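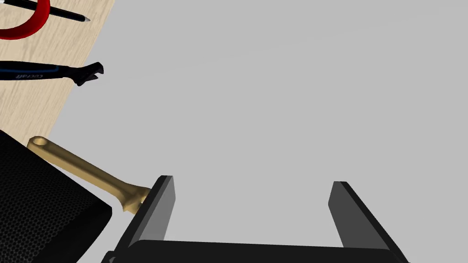
Nilden Tool Library: Frequently Asked Questions

Who can join?
Anyone over 17 with proof of address in Nilden. A phone bill is fine. A strongly worded letter from your landlord has also been accepted.

What does it cost?
$54 a year, due in December. You can borrow up to four items at a time, and "a socket set" is one item, provided all of it comes back.

How long can I keep things?
Two weeks. You may renew once, online or by phone. The tile saw can't be renewed between April and September, when half the town decides to redo its bathroom.

Can you help me choose a tile pattern?
We lend tools. Taste is your department. We will say that octagons with small dark squares between them have been floors for a very long time, and that you should lay them out dry before you mix anything.

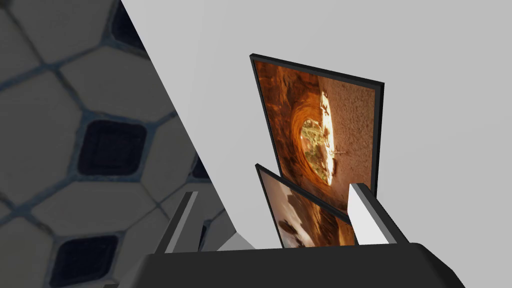 What if I break something?
Tell us. Normal wear is on us. If you used a chisel to open paint, we'll have a short talk and you'll pay for sharpening. The most we will ever charge for one item is $100.

Do you take donations?
Yes, if it works and has its cord. We own 2,000 items already, and a surprising share of them are hammers. Please, no more hammers.

Do you teach classes?
Cúc Dương runs a basic repairs evening each month at the Pathak Street branch. Bring the thing that's broken. Lawn mowers should wait outside.

Can I drop things off after hours?
Hand tools only, in the box by the side door. Someone once tried it with a ladder. The door has been replaced.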